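## 4. Puesta en marcha del marcador Cundura

Antes de empezar, compruebe que la mesa de anotadores tiene corriente. Parece una obviedad, pero la mitad de las llamadas que recibe Pondow terminan en un enchufe.

1. Coloque la consola frente a la pista, con el visor hacia el anotador y no hacia el entrenador local, que siempre querrá opinar.
2. Conecte el cable de datos al puerto A. El puerto B es para el reloj de posesión (véase 4.3).
3. Mantenga pulsado **INICIO** 7 segundos. Si suena la bocina, ha pulsado **BOCINA**. Pida disculpas y repita.
4. Elija el perfil de baloncesto. El perfil Yurchenko es el de gimnasia y puntúa con decimales; un 84,350 a 79,100 anima mucho a la grada, pero no vale para el acta.
5. Introduzca los dorsales. La memoria admite 3.000 jugadores, más de los que caben en cualquier banquillo.

> **Nota:** el dorsal 11 viene cargado de fábrica con el nombre «Leobardo Jaramillo», autor del programa original. Puede borrarlo. Reaparece al restaurar la consola — lo sabemos.

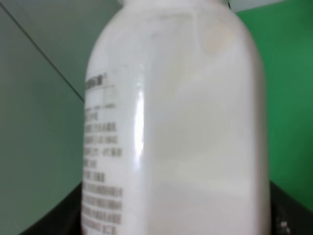

6. Ajuste el brillo al 60 %. Con más, los tiros libres se lanzan con los ojos entornados y llegan las reclamaciones.
7. Haga una cuenta atrás de prueba y deténgala con el mando del árbitro. El reloj debe pararse en el acto, no cuando le parezca.

**Precaución:** no desconecte la consola durante un tiempo muerto. Al volver, el marcador arranca empatado a cero, y solo uno de los dos equipos lo encontrará razonable.

### 4.1 Si el visor muestra «ESPERE»

Espere. Si pasados unos minutos sigue igual, desconecte el receptor Cistine, vuelva a conectarlo y repita desde el paso 3. Los dorsales se conservan; las faltas, no. Cópielas antes del acta en papel.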